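Flalex 双臂示教采集工作台

产品编号:Flalex 689
页面更新:2018年3月13日

Flalex 689 是一套桌面式双臂数据采集设备,供研究团队录制操作示范,用于模仿学习和策略训练。设备出厂时已装好两条从臂、腕部相机、固定相机和录制主机,操作员通过一对主臂遥控从臂完成动作,系统同步保存关节角度、夹爪开度和各路图像。

适用任务

本机主要面向柔性物体,衣物整理是用得最多的一类。布料没有固定形状,同一件裤子每次落在桌上的样子都不同,腰口可能朝上,也可能压在下面。录制时应让这些差别进入数据,不要每次都把衣物摆成同一个样子。

挂衣、取衣类任务对腕部视角要求较高。夹爪伸到衣架和腰口之间时,固定相机常被手臂挡住,能看清指尖与布边关系的只有腕部相机。

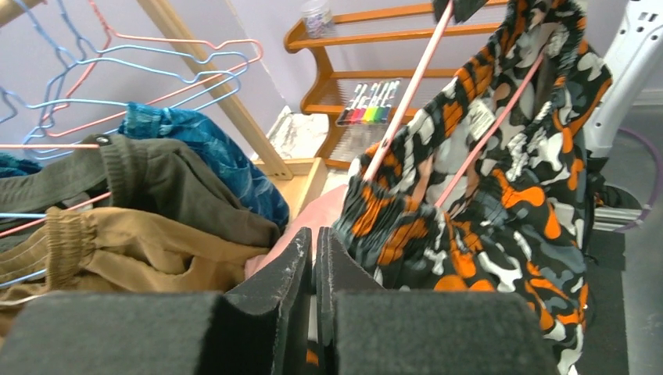

腕部相机的安装角度可调,出厂位置以能同时看到两根手指的前端为准。更换手指后请重新检查一次,改动角度后录制的数据应另建批次,不要与旧数据混放。

夹爪手指为窄尖形,适合插入布层之间夹取单层布边。如需抓取较厚的织物或硬质物品,可选配 Inetti 宽面手指,拆装只需一把内六角扳手。

录制流程

1. 打开主机,等待两条从臂回到待机姿态。
2. 在任务列表中选择任务名称,填写操作员代号和衣物编号。
3. 布置桌面。背景物品可以保留,每隔一段时间换一换位置。
4. 踩下脚踏开始录制,完成动作后再踩一次结束。
5. 在回放窗口中标记“成功”“失败”或“作废”。失败的示范默认保留,单独归类。

单条示范的最长录制时间为375秒,超时后系统自动分段。动作中途停顿较久的,建议作废重录,停顿会被模型一并学进去。

双臂配合

两条手臂可以分别录制,也可以同时录制。整理衣物时常见的做法是一只手稳住布料,另一只手去找边缘。软件按同一时钟给两侧数据打时间戳,导出后无需再对齐。操作员初次使用时容易只顾一侧,建议先用单臂任务练习3天,再做双臂任务。 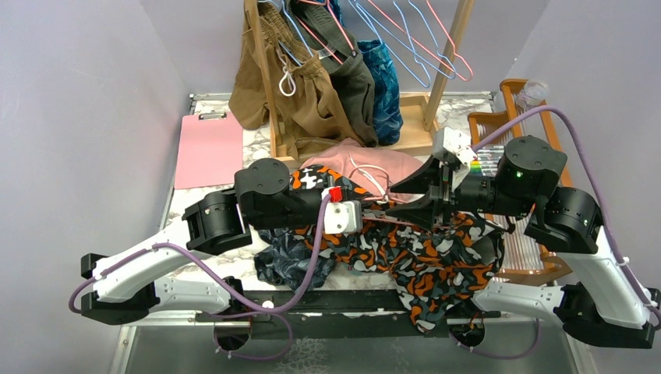

固定相机视角:双臂与桌面上的迷彩花纹衣物,后方为木制衣架。

固定相机应覆盖整个桌面以及两条手臂的底座。相机支架锁紧后,请在设置菜单中保存一张参考图,以后每次开机与参考图比对,偏移过大时会出现提示。

线缆请按出厂走线留出余量,手臂完全伸展时不应绷紧。每周检查一次腕部接头。

数据格式

每条示范保存为一个独立文件夹,内含各路视频、关节数据和一份文本说明。关节数据可导出为 CSV 或 HDF5。文本说明中的任务名称支持中文,长度不限。删除示范时,对应的标记记录同时删除,不可恢复。

设备清单

从臂两条,含夹爪
主臂一对
腕部相机两台
固定相机一台,附支架
录制主机一台
双联脚踏一个
备用手指两副
桌沿导轨及安装螺钉

桌面、衣架和衣物不在供货范围内。需要成套训练用衣物的用户可向 Begović 订购,订货号629,按批次供应,花色不可指定。

安装与培训

设备由我方工程师上门安装,安装当天完成标定和试录。培训由 Hernán Pacheco 负责,内容包括遥控操作、示范质量判断和数据导出。Serkurholm 展示间可预约试用,试用者可自带衣物,录得的数据可以拷走。下一批设备10月交货。

询价时请注明任务类型、桌面尺寸,以及是否需要选配宽面手指。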